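Ninora Shelving and Handling Project
Progress report to the Jatoi Fund, second period, through May
Prepared by Karine Zacharias

Dear Grímur and everyone at the Fund,

Thank you again for your patience with the move in the early spring, and for the kind note that came with the second payment. We read it out loud in the workshop and it did us all a lot of good. We are properly settled now and the comparison of the grippers is well under way, so this report is a happier one to write than the last (and, I'm afraid, a bit longer!).

You will remember that the plan was to try two grippers on the same arm, with the same controller, on the sort of thing a small reading room has to put away every evening. The first is the Rultidel, the parallel gripper we bought with your first payment. The second is the Ernisar, which has softer pads and a wider opening, and which Ju-won Joo had been wanting to get his hands on for a good two years. We finished 400 grasps with each of them this period, all on thin paper goods: booklets, pamphlets, slim paperbacks and a few folded maps that Sun-ja Ham brought from home.

The Rultidel managed 304 of its 400 without a drop or a slip, and the Ernisar did better, though by less than we had all guessed. Most of the trouble with the Rultidel came from glossy covers. Of its 96 failures, 73 were booklets that turned between the fingers once they were lifted, usually when the grip was close to one end and all the weight was hanging out on the other side. Jae-in Hyun has gone through every one of those by hand, bless her, and has sorted them by where the fingers closed.

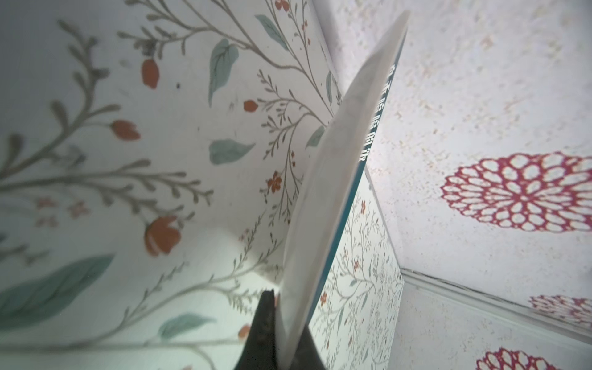
The wrist camera has been the pleasant surprise of the period. We had put it in the budget mostly as a way of checking our own notes, and I remember Grímur asking (very fairly) whether we needed it at all. Well, we use it every single day. The overhead camera is fine for finding a booklet, but when one is held on its edge there is so little of it to see from above that the software often loses it altogether. From the wrist we can follow the tilt, and Ju-won has written a small routine that compares the angle at the start of the lift with the angle at the end. It still gets confused by patterned backgrounds, and we have kept those in the trials on purpose, as real rooms are full of them.

A word about the controller, which cost us the better part of three weeks. After an update the closing force would jump up near the end of the grip, and we creased a number of covers before Sun-ja found the setting responsible. We threw out 93 grasps from that stretch and ran them again from scratch, so none of them are in the totals I gave you. The schedule has slipped a little as a result, but the money hasn't, apart from a second set of pads for the Ernisar, which wear faster at the corners than we had hoped.

For the next period we would like to do three things. We want to repeat the glossy covers with the rougher fingertips Ju-won has been cutting, move on to thicker books with both grippers, and try the wrist camera a little farther back, where the fingers would block less of the view. Jae-in would also like to borrow a second arm for a month so the two grippers can run side by side. I have put that in the budget sheet as an optional line and we will manage perfectly well without it.

You are all very welcome to visit. Mornings are best, before 11, when the arm is warmed up and there is still coffee.

With warm thanks from all of us,
Karine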